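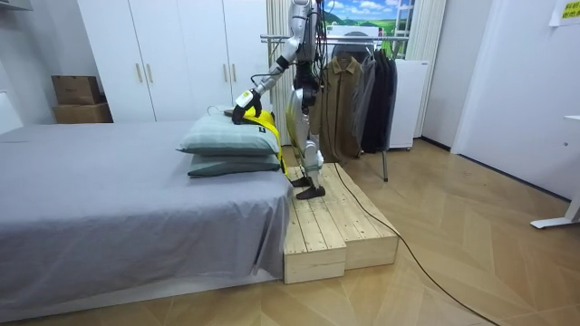
Figure 3. Humanoid robot at the bedside, its gripper on a piece of yellow fabric with black lettering draped over two stacked pillows.

5. Limits of the rating method

Earlier surveys of conduct among hospital trainees have leaned on the judgment of a small panel of raters, and we are not convinced that such panels measure what they claim to. The Tretura checklist asks raters to mark each incident as "minor" or "serious" but gives no definition of either word. In the Plevus sample, 1,096 incident reports were scored by 3 raters, all of them senior staff from the same department. Agreement between them was high. We take little comfort from that, as people who trained together can be expected to share the same blind spots.

The Dradard revision, released in February, added a middle category. Its authors present this as a fix. We read the change differently – a middle box gives an unsure rater somewhere to hide, and the published tables do not say how often it was used.
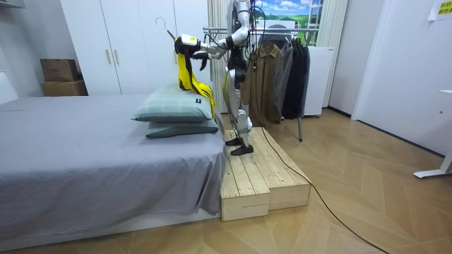

A second problem is who gets reported in the first place. A late chart entry by a first-year resident may be written up, while the same lapse by an attending may be settled in the hallway. No scoring rule can repair that. The Tessier group proposed a cutoff of 1,000 reports before any hospital could be compared with another, yet a large pile of skewed reports is still skewed. Until the reporting process itself is audited, we would treat any ranking built on these scores with caution, including our own in Section 3.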